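Laptop shuts down at 30 percent battery – repair or replace?

lievenvw
16th August
Hello all. My laptop is a Jestel, bought second-hand in January. For the last weeks it turns off without warning when the battery shows 30 percent. When I plug in the charger, it starts again and says 23 percent. I took it to the repair shop on Sekasgate and they want to replace the battery and also the charging board. Is it normal to replace both? They did not open it while I was there.

pisoler_fan
Battery only. The board is fine if it charges. A shop that sells you a board without opening the case is guessing with your money.

Bram Timmermans
I would not say it so strongly. I have repaired laptops as a side job for some years, and on this model I have seen a bad board give a wrong reading. But I agree that they must measure first. Ask them for the battery report. If the full capacity is at 57 percent of the design capacity, or lower, you have your answer and the board can wait.
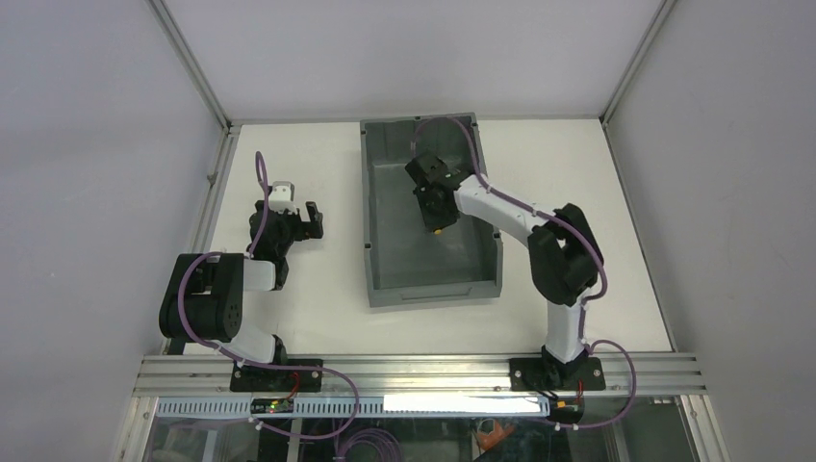
Also ask if they use an original battery or a copy. I do not mind a copy, but the price should be different, and you want the warranty on paper. Before you leave the laptop there, make a backup and write down the serial number.

lievenvw
Thank you, Bram. I made the report at home and it says 57 exactly, so you are a good guesser. The shop says the warranty is 2 months on parts. Is this short?

pisoler_fan
Very short. Go to Panganiban behind the station, they put a new battery in my Pisoler and gave me a year.

kettle_on
Panganiban kept my machine for 23 days and did not answer the phone. The work was good, I admit, but I needed it for my job.

pisoler_fan
They had to order a part for you, I think. Mine was ready the next morning.

kettle_on
It was a keyboard. They told me it was in stock.

Bram Timmermans
Lieven, call both and ask if the battery is on the shelf now. And please do not use the laptop on your bed until then – if the case starts to swell near the touchpad, turn it off and do not charge it again.

lievenvw
The case is flat, I checked with a ruler. Panganiban has the battery and I will bring it tomorrow. I asked them to leave the board alone.

Regards,
Lieven Van Wijk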